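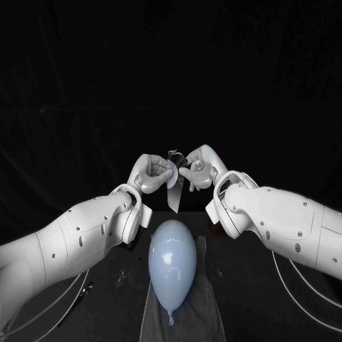

About Suvitz

We test the claims that household products make about themselves. A mop says it kills germs without chemicals, a pillow says it cools you down all night, a laundry ball says you'll never buy powder again. We buy the thing at the shop like anyone else, follow the instructions on the pack and write down what we find. Mostly we find less than was promised.

Suvitz began as a newsletter with 274 readers, most of them relatives or people who had once complained to the same furniture shop. The first issue was about a kettle descaler. It worked, but so did plain vinegar at a fraction of the price, and we said so. The maker sent us a stern letter and a free sample. We kept the letter.

Since then we have looked at more than 600 claims. We don't give stars and we don't hand out badges, having seen how other people's badges get paid for. A claim is marked "holds up", "partly holds up" or "doesn't hold up", with our notes underneath so you can disagree with us. Plenty of you do.
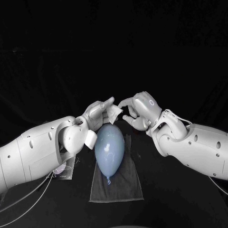 Page last changed: 2022-07-02

Who pays for this

A fair question, and one you should ask of any site that tells you what to buy. Our money comes from subscriptions and from the Mirkance evening classes, where we teach people how to read a label. We take no advertising. There are no links on this site that earn us a commission, and if you ever find one, please write in, as we'd like to know how it got there.

We did once accept a grant, from the Wuisan fund, for a series on air fresheners. It paid for two months of work and came with no say over the results. Some readers thought we shouldn't have taken it. They may be right – the grant agreement is on the funding page in full, and you can judge it for yourself.

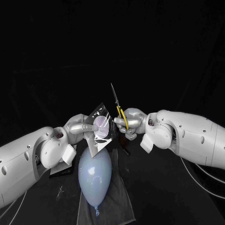

The same goes for our mistakes, which have their own page. There are nine on it so far. The worst was the Gerard water filter, which we marked down in February after fitting the cartridge the wrong way round. The instructions were poor, but we should have caught it. We tested it again and changed the mark to "partly holds up".

What we don't do

We don't test medicines, baby seats or anything with a gas fitting. Those need proper labs with proper licences, and you should be wary of anyone without one who says otherwise. We also don't answer emails asking which brand is best. We don't know which brand is best.

If you've seen a claim that sounds too good, send us the exact wording and tell us where you saw it. A clear copy of the label helps. We read everything, though replies can be slow, and we choose what to test next by how many people have asked.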